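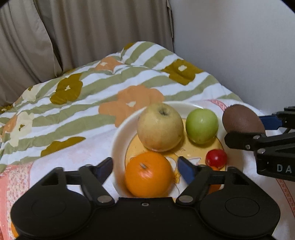

Fruit on a plate, with the yellow apple at the back.

Ornness Allotment Society
Minutes of the March meeting, upstairs room, Rosser Hall

Present: Jörg Wendt (chair), Kofi Agyeman (minutes), 20 members and a spaniel.
Apologies: the Kekura Lane plots, collectively.

1. Last minutes
Agreed, after "heated exchange" was changed to "exchange".

2. Water
The meter by the bottom gate reads 2277. Jörg asked what it read last year. The book in which this was written down is in the shed, and the shed key is with the book. Kofi to ring Davlow about a new lock.

3. Summer show
The fruit classes were discussed at length. Moved that tomatoes go in with the vegetables, as they have done since the show began. An amendment to put them with the fruit was lost by one vote, and its proposer asked for his disappointment to be minuted. He was disappointed.
Apples will be judged on plates brought by the entrant. Plates may be patterned – the judge has been told to look at the apples.
Entry fee stays at 20p a class. Jörg reminded members that foreign coins are not accepted, however nice.

4. Compost
The heap by plot 20 is now taller than the fence. Two members each said it was the other's. Left on the table, figuratively.

5. Any other business
The hosepipe is still missing. A hosepipe of the same length has appeared on Kekura Lane. Jörg will go round and admire it.

Meeting closed at 9.10pm, when the hall lights went off. Next meeting in April, same room, bring a torch.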